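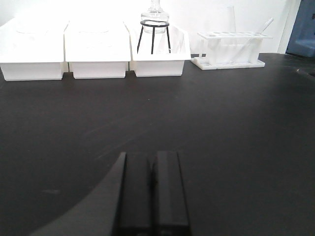
Wrist cam view, parallel fingers nearly closed. Flask and tube rack at the back.

serraji
Comparing this against the Pretero two-finger. The flat fingers hide too much of the near table. Depth on the clear glass is poor with either.

lahcen_ab
Tilt the camera 9 degrees. Fixed it for me.

serraji
Tried 19 on Friday. Lost the rack top.

t_bianchini
Disagree on tilt. Shorter fingers first — then recalibrate.

lahcen_ab
Shorter fingers won't clear the bin lip.

t_bianchini
They do on my Skorkon. Measure yours.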